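Rescombe splits over the border it never asked for

RESCOMBE, Monday, December 23, 2024. The ferry from Tritero still leaves at 6:40 in the morning, and most of the people on it still work on the Rescombe side. Since November they have had to show a passport, an employer's letter and a customs slip for anything they carry that was bought on the other bank. The crossing takes 11 minutes. Getting off the boat can take an hour.

The new checks follow the collapse of talks over the Grube Accord, the treaty that let people and goods move freely across the estuary for more than three decades. The accord ran out on the last day of October. Negotiators had asked for a six-month extension and got eight weeks, and only for freight already under contract. Everyone else went straight to the full rules.

Rescombe's government says the checks are temporary. The council in Tritero says the same. Neither has named a date for ending them, and the two sides have met once since the accord lapsed, for a session that broke up before lunch over the order of the agenda.

What they disagree on is fairly narrow. Rescombe wants its own food safety inspectors posted at the Tritero dock, with power to turn back shipments before they load. Tritero will accept inspectors but says the final word must stay with its own port authority. A draft text last spring would have settled the matter with a joint panel of five, but Rescombe's parliament voted it down, 41 to 38, after three members of the governing party broke ranks.

Those three members have since become the most closely watched people in the chamber. Two of them represent farming districts in the north, where the accord was never popular and where cheaper vegetables from across the water have been a complaint at every election. The third sits for the harbor district, which voted heavily to keep the accord, and has yet to give a full account of the vote.

Kha Hồ has run a wholesale grocery business near the Rescombe ferry terminal for 19 years and supplies small shops, school kitchens and the canteens of two hospitals. Before November a van would go over on the early boat and be back by nine. Now the paperwork for one mixed load runs to 182 pages, and a single wrong code sends the whole load back.

"I used to think about prices," Hồ said. "Now I think about forms. I have one person who does nothing else, and she was hired to drive."

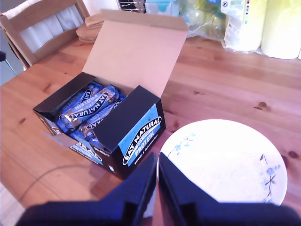
The customs code is at the center of the trouble for businesses of this size. Under the accord, a trader declared a load by weight and value. Under the current rules each product has to be listed on its own line, with its ingredients, and anything with milk, egg or cocoa in it goes to a second desk. Fresh produce is fairly simple, because a crate of cabbages has one ingredient. Packaged snacks are another matter. A box of Eat Natural protein bars that mentions dark chocolate on the front goes to the second desk, and so does every other flavor of bar in the load, each on a separate form. Hồ has stopped ordering most snack lines and lets the shops find their own.

Larger firms have coped better. Costik, the freight company that handles most of the container traffic on the estuary, opened its own clearance office in November and charges outside customers $200 a load to use it. The company says the fee covers its costs. Smaller traders say it is more than they make on a van.

The number of vans using the ferry has dropped sharply. Port records show 936 commercial crossings in the last full month of the accord and 682 in the month after it ended. Officials in Rescombe say part of the drop comes from firms that stocked up in advance and that the figure should recover early in the new year. The port workers' union does not expect that. It has asked for a guarantee of hours through the spring and has not received one.

Workers who cross every day are less visible in the records, since foot passengers are not counted by purpose of travel. At the terminal, the line for the passport desk starts forming well before the boat docks. Some employers have moved shifts back by an hour. A nursing home on the hill above the harbor now pays for two rented rooms so that night staff from Tritero can stay over between shifts.

The politics have moved more slowly than the lines. The prime minister's party leads in the polls and has little reason to call a vote before the summer. The opposition says it would accept the joint panel as drafted, but it would need at least two votes from the other side, and its leaders have been careful not to criticize the three members by name.

In Tritero, the council faces elections in May. Its chair has said that any deal giving up control of the dock would finish her, and her opponents have done what they can to make that true. A motion calling for matching checks on goods from Rescombe will be debated when the council returns from its winter break.

The freight extension runs out this week. Ferry operators have told both governments that they need ten days' notice of any change to the boarding rules, and as of this morning they had received nothing in writing. The holiday timetable posted at the terminal covers sailings through January 2. The space below it, where the new year's timetable usually goes, is blank.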